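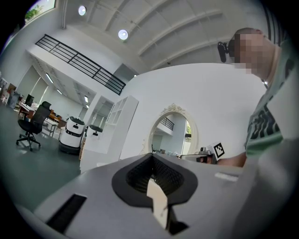
October 25, 2022

**Email list clean-up and subject line trial, Kurnent account**

Entry by Milovan Lazarević. Copies to Edin Kadrić and Min-kyu Yang.

The suppression list received from Kurnent was merged with the unsubscribe records held in Rungate. The merge produced 516 addresses that should not have been on the active list. All were removed before today's send. Min-kyu has asked that the client be informed in writing; the draft is in the account folder and awaits Edin's approval.

Trial settings:

- Segment: customers with a purchase in the past year, 800 addresses, divided evenly at random
- Version A: subject line names the discount
- Version B: subject line names the product only
- Sender name, preview text and landing page identical for both
- Reading of results: 6 hours after the send, then again the following morning

Version A was ahead on opens at the first reading. Clicks were level. Opens are inflated by mail programs that load messages automatically, and the decision will therefore be made on clicks and orders. No winner is to be reported to the client at this stage.

One fault to record. The tracking tag on the footer link was missing from Version B – the template had been copied from the Dimitrov campaign, where the footer is not tracked. Footer clicks are to be left out of the comparison for both versions. Stojan Nedeljković has corrected the master template.

Deliverability: 18 hard bounces, most of them at a single company domain. Vasilis Radonjić will check whether that domain has been retired.

Outstanding:

- Second reading, to be added under this entry
- Written notice to Kurnent
- Decide whether the December newsletter for Promadus should use the same split – Edin prefers a larger segment
- Confirm who owns the suppression list from now on, the client or this office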